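Print this page | E-mail this page

Taking Apart and Rebuilding a Used Workstation
Student project report, Computer Hardware course
Group members: Binta Dauda, Alfie Nuttall, Mirela Damasceno
Supervisor: Urho Laaksonen

1. Background

Staniforth College gets used office computers from a local firm, Batport, when the firm replaces its own. Most of them are stripped for parts. Our group was asked to find out if a workstation could be brought back into service by students with a basic set of tools, and to write down the steps so next year's group could follow them. We had a parts budget of 180 dollars and 15 hours of lab time, spread over July.

2. The computer

We picked a Dell tower. It was logged in the store room as item 3110, with no note about its condition. Carol Hartley from the store room let us have a second machine for spare screws and cables.

The tower was worked on lying on its side with the side panel off. This gives the best access to the board, and small parts don't fall to the bottom of the case when they are dropped.

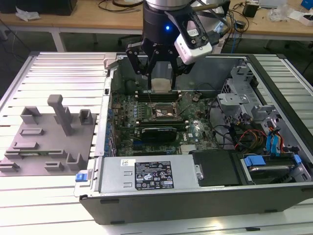 Figure 1. The open tower on the work platform, with the power supply along the near edge and the drive cage on the right.

The cables took longer to deal with than we planned. The red, yellow and black power wires run close to the drive cage, and we had to learn which ones could be moved aside and which had to be unplugged. Alfie made a sketch of the routing before anything was disconnected. We used that sketch at every session afterward — it was the most useful page in our notebook.

3. The processor

The processor is an Intel Xeon E5 and fits in a socket near the middle of the board. The socket has a metal frame with a hinged load plate, held closed by a bent wire lever. With the lever released and the plate raised, the contacts are exposed, and they are easy to damage. Our rule was that no tool and no finger goes over the open socket unless the processor is being put in or taken out.

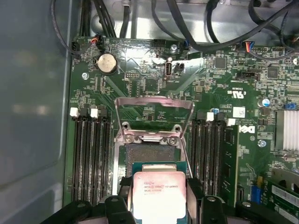
Memory was left until after the processor. There are four slots on each side of the socket, and working with them empty gave us more room. The latches are black and white, and Mirela checked the service guide to find out which slots to fill first. We wrote the order on a strip of tape and kept it with the machine.

4. Results

The computer started on the second try. On the first try we had left one power cable unplugged. We ran the Prasus test program for 24 hours and it reported no memory errors. The clock lost its setting twice, so we recommend a new coin-cell battery before the machine is handed over.

5. What we would change

We would label both ends of every cable, and we would clean the case before opening it. The Jalik screwdriver set was fine for the case but too short for some of the screws near the power supply. A longer driver should be added to the lab kit.

Print this page | E-mail this page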